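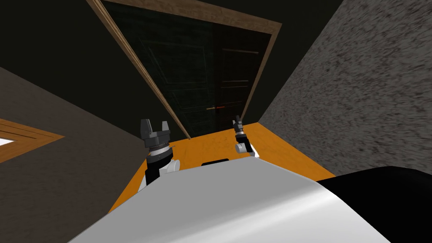 4. How We Worked on the Door Task

By August we'd already decided the door was going to eat our whole semester, and we were mostly right. Our first plan for the class project was a pick-and-place thing on a table, which everybody does, and Baiba Uibo (she ran our lab section and read every draft of this paper, thank you!) asked if we'd thought about something that had to be opened. So we picked double doors. A pair of closed doors sounds easy until you have to write down what "open" means in numbers, and we spent most of a week on just that.

We ended up calling a run a success if either door leaf swung past 33 degrees and stayed there when the gripper let go. You could argue for a bigger angle. We did argue, for a long time, mostly over pizza, and picked the smaller one so that a half-good policy would still show up in the results instead of scoring zero across the board.

4.1 Simulator and Data

Everything in this section was done in simulation. We used Brornimex, the course simulator, with the stock two-armed robot and the default parallel grippers. We didn't touch the friction settings (we wanted to, a lot, but the class rules said no). Demonstrations came from the three of us driving the arms by hand, and after throwing out the runs where somebody sneezed or the controller dropped its connection we had 1,430 of them left. Two of us drove with the wrist view on screen and one of us hated it and used the head view only. We kept both kinds in the training set and never separated them properly, so please keep that in mind when you get to the results.

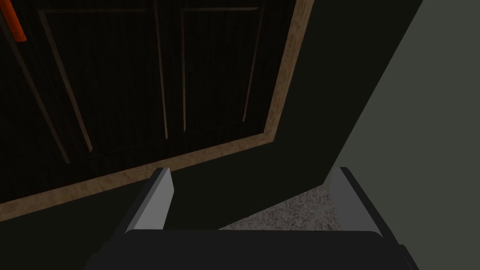
Sasel Robotics Club, Student Projects Group

Figure 2. Simulated view past the gripper fingers toward the dark paneled doors. The handle is the small orange-red bar near the top left corner.

Figure 2 shows why the handle gave us so much trouble. From this close, and at this kind of angle, it takes up hardly any of the picture, and it's right up at the corner where a slightly different wrist pose would lose it completely. Our first policy, Bruner, looked at one picture at a time and had no memory at all. If the handle left the view, Bruner simply had nothing to go on, and it would drift along the door panels until time ran out. I watched a lot of those runs. They're very boring.

The second policy, Mets, is the same network with a short history added, so it gets the last few pictures along with the current one. We also gave it the head view as a second input. I'd love to tell you which of those two changes mattered more, but we made them on the same Tuesday and only had enough computer time left to train the combined version.

4.2 Test Runs

Each policy got 100 test runs, with the robot's starting position shuffled every time and the doors always closed at the start. We used the same list of starting positions for both, so you can compare them run by run if you like. The scoring script checks the hinge angles straight from the simulator, which saved us from having to sit there and judge by eye. Runs that crashed the simulator were started again from the same position and scored on the second try.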